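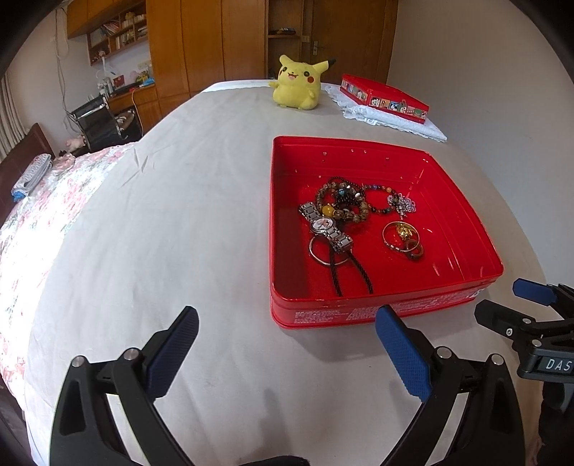

Red box, lid off, jewellery inside. Two grippers.

Dec 20, 2018

Jewellery task, Zarden set. Total now stands at 324 episodes, of which Ekene has passed all but the ones with a dropped ring. I'm less generous. Went through 100 of them this morning at half speed and came away thinking we are teaching the thing to pull at tangles and hope.

The task as written is "take each item out of the box and place it on the cloth". Sounds clear until you try to say what an item is. In the box we have a wristwatch with a metal band, bead bracelets, a thin bangle, a silver chain, rings, some black cord. The watch and the bangle I believe in. The rest is a heap, and a heap comes out however it likes. If the pads close on a bracelet and a cord comes along with it, is that one pick or two? Ro-un's labels say one. Ekene's say two, except where he has changed his mind. No model will sort that out for us.

Checked the Bremex sheet again. It only says "small personal items" and gives no rule for things that catch on each other. They wrote it in June with pens and keys in mind, I'd bet.

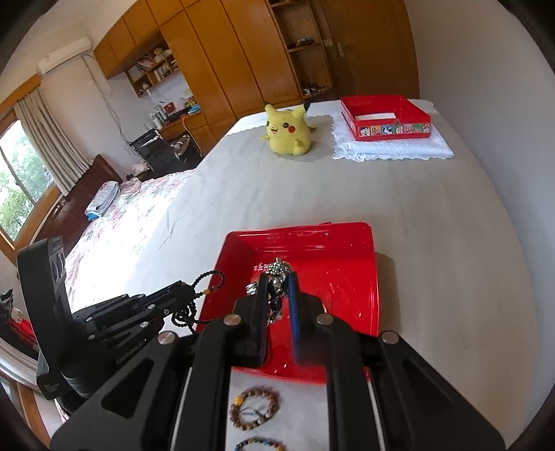 BOTH HANDS

Silver beaded bunch between the tips of one gripper, string of small black beads hanging from the other, with a loop over the rim. Looks very capable as a still. My trouble is with the moments before it. In too many episodes the second hand goes in before the first one has settled, and the person doing it plainly knows where the slack is. A policy looking through the gripper camera won't know that. Ro-un says it can pick it up from the motion of the beads. Maybe. I'd like to see it beaten against single-hand picks on the same box before I agree.

Other gripes from the same batch:
shiny bits on the red plastic get as much attention in the saliency plots as the silver does
the start pose wanders, worse after lunch
half the "failed" flags were added afterwards from memory, so treat them as decoration

Oprea baseline trained on the first part of the set gets the watch and very little else. Ekene calls this early. I call it a model that has learned one watch. We have one box and one set of jewellery, and the cloth hardly changes either. 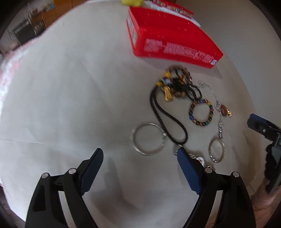
Spread on the cloth

Laid out like this I trust the picks a good deal more. The big bangle lies flat with only its ball touching a cord, the multicoloured bracelet makes a closed ring, and you can say which piece a hand is going for. Even so the black cords are in and over the brown bracelet, and the fine chain has a knot in it. I would score anything touching those cords separately and leave it out of the headline number.

Proposal, for arguing over: 3 start layouts (heap, loose, spread), the same pieces in each, 2 people collecting so that it isn't all one person's habits. One written rule for joined items, and old episodes relabelled to match it. Ro-un wants to keep the old labels as well. Fine, separate column.

No new heap episodes go to Ernley until the rule is written down. Ekene to draft it, me to pick holes in it.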